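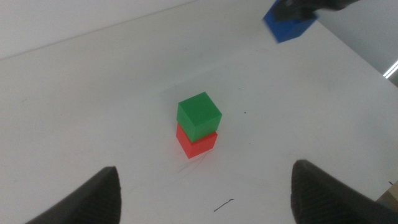 Is the Petek twin-arm kit worth buying if you have never owned a robot arm before?

Only if you have a solid table, a decent computer and a couple of free evenings before you need any work out of it. The arms themselves are good. The instructions and the software need patience, and a first-time buyer will feel that more than anyone.

Search reviews, guides, parts
Go

Petek twin-arm bench kit: long review
By Fathima Roy
01/01/2021

The Petek is sold by Graltier as a bench kit for schools, small labs and people working at home. For £3000 you get two arms with two-fingered grippers, a small camera for the wrist, a second camera on a stand, the power supplies, the cables, and a set of coloured cubes to practise on. Table not included. I paid for mine, and Graltier had no say in what is written here.

I bought it in July, after going back and forth between it and the Lalen, which costs £2000 and comes with one arm. Two Lalens would have cost more than the Petek and there is no simple way to make them work together. That settled it for me, because I wanted both arms on the same table and run from the same program. If you only want one arm, the sum comes out differently, and I will come back to that.

Setting up

Everything comes in two boxes. The arms are already built, apart from the grippers, which you fix on with four screws each. The hex key in the box is soft and rounded off on my second gripper, so use your own. The clamps that hold the arms to the table are strong but were made with a thick top in mind. On a thin one they bottom out before they grip, and you will need a piece of wood underneath. I moved the whole lot to a heavier table after the first evening and should have started there.

The printed manual is short and mostly safety notes. The real instructions are online, split between three places, and two of them disagree about which arm should be plugged in first. The answer is the left. If you plug in the right arm first the program swaps them over and every move comes out on the wrong side. Graltier's support line sorted it out for me. Gayan Pathirana answered my message the same day and told me they knew about it. The page still had not been changed when I finished this review.

Cable runs need some thought. The wrist cable has to have enough slack for the arm to reach right out, and with that much slack it forms a big loop when the arm comes back in. Mine caught on the camera stand twice. Graltier sells a set of cable clips separately and they ought to be in the box.

Picking and stacking

The job everyone starts with is stacking the cubes, and it is a fair test. The arm has to find a cube, come down square to it, close without pushing it along, lift, move across and let go in the right place. I used a plain white table top and ordinary ceiling lighting, with nothing added.

Picking up is the strong point. The fingers open wide enough to forgive a poor approach, and they close slowly by default. You can raise the closing speed, but past the halfway mark the gripper starts to knock cubes sideways before it has hold of them. I left it alone. The pads have held up well, and there is no play in the finger joint that I can feel.

Placing is less good. The arm goes to where you tell it, near enough, but the last small turn of the wrist tends to stop short. A cube put down on another one will usually stay there, though it may sit a little twisted or off to one side. For teaching or for trying out ideas that is fine. For anything that has to line up properly you will need to add a correcting step, and there is an example of one in the online notes, under the heading for calibration, where I would not have thought to look.

Run the calibration more often than they suggest. They say once a week. I do it at the start of each session, and it takes less time than making tea.

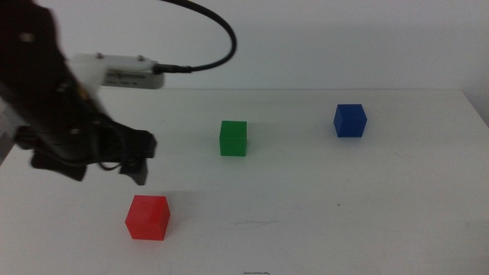
Spacing matters more than I expected as well. With the cubes spread well apart the arm has room to bring both fingers down, and it goes for the one you asked for. Put two close together and one finger will come down on the neighbour. The program does not check for this. The stock path also swings wide on its way between positions, so with both arms running you have to keep their working areas apart yourself. There is a setting called shared zone which is meant to do it for you. It works by stopping one arm completely until the other has gone, and this makes everything very slow. I turned it off and drew my own limits.

The cameras

The wrist camera is small and better than I thought it would be. It does well with strong colours and struggles with anything shiny, where it picks up the glare and reports an edge that is not there. The focus is fixed, so things very near the fingers are soft. Fast movement blurs. If you mean to save pictures for later use, slow the arms down or put in a short pause before each one is taken.

The side camera is the dull one of the pair and has given me no trouble at all. Its stand is light and wants a weight on the foot.

Matching the two cameras to each other is done with a printed sheet, which you lay on the table and photograph from both. Print it on card. On thin paper the corners curl and the result is wrong by enough to notice.

Noise and knocks

The arms hum when they are holding still and whine a bit when they move. It is a sound you can work next to, but I would not want it in a room where someone is on the phone. They get warm at the shoulder after a long run and never more than warm.

Each arm is rated to lift 400 grams. I would treat that as the limit with the arm tucked in. Reaching right out, it sags well before then. An arm that hits something stops and shows a red light, and you have to press the button on the base to wake it. The button is at the back, on the side you can't reach once the arm is clamped near a wall.

The guarantee is 18 months and covers the motors. It does not cover the finger pads.

The other options

Shiuli Begum, who teaches evening classes and has used both, lent me a Lalen for comparison. It is a tidier product. The instructions are in one place, the wrist finishes its turn properly and the software did not crash while I had it. It is also smaller, it has no camera, and the reach is too short for a full-sized table. For one person learning with one arm, I would buy the Lalen and keep the difference.

I have not tried the Cavton. Several readers have asked, and I will get to it when I can borrow one.

What I would change

A proper hex key, the cable clips in the box and one set of instructions. None of these would cost much. The wrist needs more work than that, and Graltier says a software update is on the way – no date given. If it arrives I will run the stacking test again and add the result to this page.

For now I am keeping mine. It does the two-arm work I bought it for, and it has been switched on most days since it came.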